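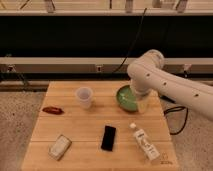 *The table, January. Green bowl, cup, the red thing, etc.*

I have now spent more of this month on one tabletop than I spent on my taxes, and the taxes at least had an end date.

The idea was simple. Every evening the table gets cleared, every object goes home, and in the morning I come down to bare wood and feel like a person in a catalog. I paid 200 dollars for this table (secondhand, from the man in Zutedley who wouldn't come down to 180 and wouldn't help me carry it) and I would like to see it now and then. It's nice wood. Pale, glued planks, a bit of a shine when the light's on. I wrote the rule on a card. Then I put the card on the table, so that was one more object.

The trouble is small things. Big things have places. Nobody loses a skillet. But a little plastic cup, the kind you'd measure something in if you were the kind who measured, has no natural home. It isn't a glass, so it can't go with the glasses. It isn't a tool. I tried it in the drawer with the funnels and Yurani took it out again and asked what it had done wrong.

Then there's the small red-brown item. I say chili. Yurani says sausage. We've had this conversation over two dinners and neither of us has moved an inch. If it's a chili it goes in the bowl, with whatever else we decide is produce. If it's a sausage it goes wherever sausages go, and she hasn't said where that is, which I take as a weakness in her case. For now it lies on its side at the left end of the table and waits for a ruling.

The green bowl is the one thing I'm sure of. It was my aunt's, it's shallow, it's the color of a mint that has been in a coat pocket, and it was supposed to solve everything. Put the small things in the bowl! Danylo told me this on the phone in the voice of a man who has read a book. He has a whole system, 29 little trays in a cabinet from Bronevach, all labeled. I asked him what was in tray 29 and he said "spare labels." 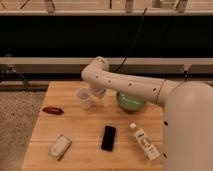
So the bowl is the plan, and the plan has rules, because a bowl with no rules is a junk drawer with better manners. Rule one, nothing that leaks. Rule two, nothing with paper in it. That knocks out the little white box, which has printing on it too faint for me to read without my glasses, and I refuse to go upstairs for glasses over a box. Rule three was Yurani's: nothing goes in the bowl that we would be embarrassed to find there in June. I think she meant the sausage. Chili.

I gave it 35 minutes tonight, with the kitchen timer going. Most of that went to deciding whether the cup could stand inside the bowl or only next to it. Inside, it looks like a tiny fountain. Next to it, it looks as if it's waiting to be asked. I left the matter open and wiped the top shelf of the pantry, which was nowhere in the plan and didn't need it.

Must call Skoryk about the shelf brackets. Must also stop saying "home" when I mean "drawer," Yurani has started doing it back to me.

Cup still under review. Going to bed.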